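## Unit 6 handout – Scoop and pour

This unit uses the arm for the first time on loose material. Units 4 and 5 were all rigid blocks, and most groups could reuse the same grasp with small changes. Grains don't work that way. They pile up, slide and spill, and the result depends on the angle of the cup and how fast the wrist turns.

Read the Fleury notes on grasp force before your slot. They are in the course folder under Week 5.

### The task

1. Pick up the plastic cup.
2. Scoop from the bowl.
3. Lift clear of the rim and hold.
4. Tip the contents back into the bowl.
5. Return the cup to its start position.

Groups doing the Clasard extension add a sixth step: grasp one of the jars by the glass and move it to the other side of the bowl. Leave the cap on.

### Settings

| Item | Value |
|---|---|
| Control loop delay limit | 90 ms |
| Approach height above table | 400 mm |
| Log buffer | 4000 samples |

Set the approach height in your config file and leave it out of the motion script. Two groups last term had it in both places with different values, and the arm followed the one they had forgotten.

Start with a low grip force. Thin plastic bends before the gripper reports contact, so raise the force in small steps and watch the wall of the cup while you do it. If the cup creases, replace it. A creased cup will pass the grasp check and then slip on the pour. 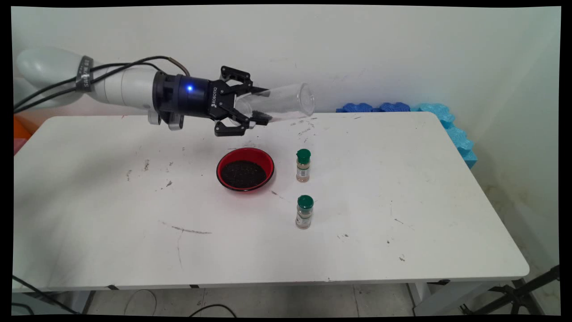

The wrist angle matters more than most groups expect. With the cup on its side, a small change in tilt decides whether the lip goes under the surface or just pushes grains toward the far rim. Plan the tilt and the forward motion together. Groups that tilt first and then move usually come up with a nearly empty cup.

Keep the cables in mind when you plan the turn. A path that looks fine in the Skundirine simulator can still pull on them, so run every new path at low speed first – one hand near the stop button.

### What to hand in

- Your motion script and config file
- The log from your best run and from one failed run
- One page on the failed run: what you expected, what the log shows, what you changed

Upload everything to Indness by 5 p.m. on the last lab day in April. Wipe the table before the next group starts.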